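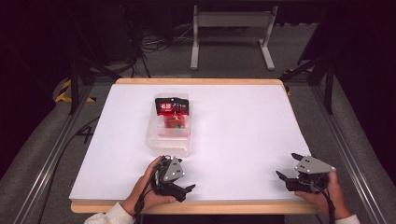
5. Recording demonstrations with the hand-held grippers

This section covers the container task in the Purnley recording set. Read all of it before your first session. The Cima paper makes the method sound easier than we found it.

5.1 Before you record

1. Clear the white board of everything except the container and its pack.
2. Check that both gripper cables hang free and do not cross the board.
3. Open and close each gripper fully. Watch the live reading in Yaman while you do it. If the reading sticks, stop and go to 5.4.
4. Put on the head camera and look down until the whole board shows in the preview.

CAUTION: Keep your fingers behind the mounting plate. The jaws can pinch.

5.2 Recording

1. Start with both grippers over the near edge of the board, jaws open.
2. Press Record and hold still for 4 seconds.
3. Do the task at a steady pace. Don't slow down to look tidy; slow takes trained worse policies in our tests.
4. Return to the start position and press Stop.
5. Mark the take Good, Failed or Unsure. Keep the failed ones.

Note: Move the container between takes. If you skip this, the policy may learn one spot on the board and very little else.

5.3 What to expect from the data

The Funetti release was trained on 3,376 takes and reports 87 percent success. Treat that number with care. The test used the same board, the same lights and the same kind of container as the training takes. When we changed the container, success fell sharply, and we have not seen a result from a second lab. More takes of the same setup did not close the gap for us.

Before you quote a score from your own run, repeat the test on at least 6 container positions that were left out of training, and report the worst one next to the average.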